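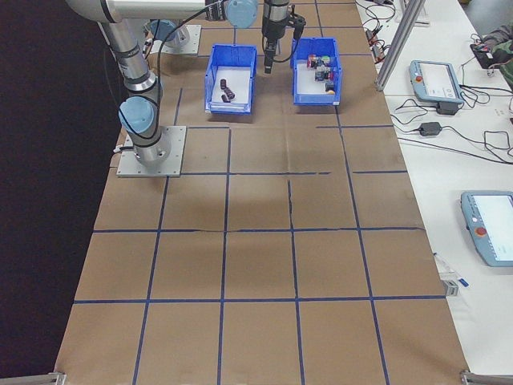 Giserine Cell Runtime 2.4
Control and planning software for bin to bin picking

Overview
Runtime for one or two arms on a shared table. Takes camera input, plans the grasp, plans the move, runs the gripper, logs the lot. Works with parallel grippers out of the box. Fixed camera over or beside the table, no wrist camera needed.

Updated December 7, 2020. Version 2.4 replaces 2.2 (2.3 was internal only, don't ask for it).

What's in the package
- Giserine Core: motion planner, gripper control, job runner
- Akovo Vision: bin finding and grasp ranking, licensed per cell
- Table Editor: draw the table, bins, posts, mounting plates, keep-out zones
- Log Viewer: replay any run, step by step
- Pendant bridge, so jogging by hand and running from the PC don't fight each other

Bins
Set up each bin once in Table Editor. Inside size, wall height, lining color. Lining color matters more than people expect, set it right. White lining with dark parts is the easy case. Mixed small parts in different colors, piled up, turn on "clutter" in Akovo Vision and drop the approach speed a bit. Cylinders lying on there side: use the "long axis" grasp set, leaning ones too.

Source and target can be swapped from the job menu. No re-teach.

Table grid
Tape grid on paper is fine for the rough calibration. Dark tape, light or brown paper, either way the corner finder wants contrast. Click 4 corners, type the square size, save. Wrinkles in the paper will throw the height off slightly so do the fine pass with the metal target, not the tape.
If the paper gets changed, redo both passes.

Planner
Whole arm is checked for collision, not just the tool. Cable loop along the arm can be added as a soft volume (new in 2.4). Second mounting plate on the same table gets its own model, with or without an arm on it. Posts and rails are drawn as boxes. Default clearance over bin walls is 27 mm, change it under Motion > Margins.

Hover point is kept between the bins by default. Shortest travel to either one and the camera can mostly see in.

Pendants
Runtime reads up to 2 pendants per cell. Only one can hold motion control at a time, the other shows status. E-stop is never handled in software. It goes through the controller hardware, wire it as per your arm maker's manual and test it before first run.

What's new in 2.4
- Soft cable volumes
- Faster restart after a protective stop, job picks up at the last clean step
- Grasp sets now export to file
- Log Viewer opens long runs without freezing
- Fixed: bin pose jumping when someone reaches over the table edge
- Fixed: wrong units in the Umeck gripper driver
- Known issue: Table Editor loses undo history on save. Fix planned.

Requirements
Linux PC, wired network to the controller, 16 GB memory. Graphics card recomended for Akovo Vision, not needed for Core. Wireless to the controller is not supported.

Ordering
Giserine Core, single cell, part no. 486
Vision license is added at checkout
Upgrade from 2.2: free with a current support plan
Installation and first setup through Görtz, ask for lead times. Slots for November are gone.

Downloads
Release notes, Table Editor manual, sample job files, driver list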